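Feb 22, 2021

Cold start. The shop heater took until mid-morning to reach a temperature at which I could take my gloves off, so I did the paperwork first and the counter afterwards. The quarterly stock sheet is now complete apart from the greetings cards, which are in three separate drawers and can wait.

The new stand came from Gulteo in a box far too large for it. Clear acrylic, three long steps, no visible fixings. The old wire rack it replaces had lost two of its feet and leaned towards the till, and the gum used to slide down to the low end and stay there. I put the wire rack in the back passage. It will go to the tip when I next have the car down at Roltcombe.

Protective film on both faces of every panel. Removing it took longer than expected. The corners lift easily enough with a fingernail but the film tears along the bends, and the strips left behind have to be rolled off with the thumb. I tried a plastic scraper and stopped at once when it left a faint line on the underside. Washed it afterwards in lukewarm water with a drop of washing-up liquid and dried it with the soft cloth from the spectacles drawer. Kitchen paper is no good on acrylic. It scratches, and it leaves lint that then clings on with static.

Depth of each step is 90 mm by my rule, against 100 in the catalogue. I have written to Gulteo, though I don't intend to send it back. A chocolate bar laid lengthwise fits with room to spare. The boxed stock is the harder case, as a box stood on end goes over if the counter is knocked, and the counter is knocked whenever the door sticks.

Spent the rest of the morning on placing. Square to the counter edge, the stand takes up too much of the space where people put their baskets down. Turned on the diagonal it leaves a usable triangle at the front and can be read from the door as well as from the till. Diagonal it is, for now.

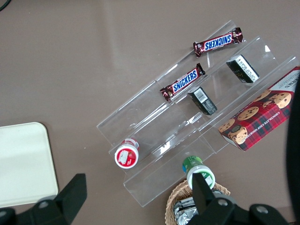
Glare is the main drawback. Every edge of the acrylic picks up the ceiling light, and from the customer's side the lines compete with the labels. I turned the stand a few degrees at a time and the bright lines moved along the edges without going away. A warmer bulb might help. The real answer is probably to fill the shelves properly, as a full stand has fewer bare edges to shine.

Snickers need to face one way. I keep setting them down as they come out of the carton and then finding half the names upside down. The small black boxes are worse in that respect, with the barcode sticker on one of the broad faces, and it is easy to put that face upwards without thinking. Barcode down or to the back from now on, and I shall write that on the card by the till.

Price strips: the ones from Awad are 34 mm high and stand proud of the step, so they would cover the lower part of whatever is behind them. I cut one down with the craft knife and it looked poor. Mendimik list a narrower strip in clear, sold in packs of 6. Ordered one pack. Delivery is given as next week, which from them could mean anything.

Afternoon quiet. Two people in for stamps and one to ask whether we still do key cutting, which we stopped in July. Swept the passage, moved the wire rack again as it was in the way of the meter, and found the missing lid for the blue paint.

Still to do: felt pads for under the stand, bulb for the counter light, the greetings cards. Heater to be bled before the end of the month.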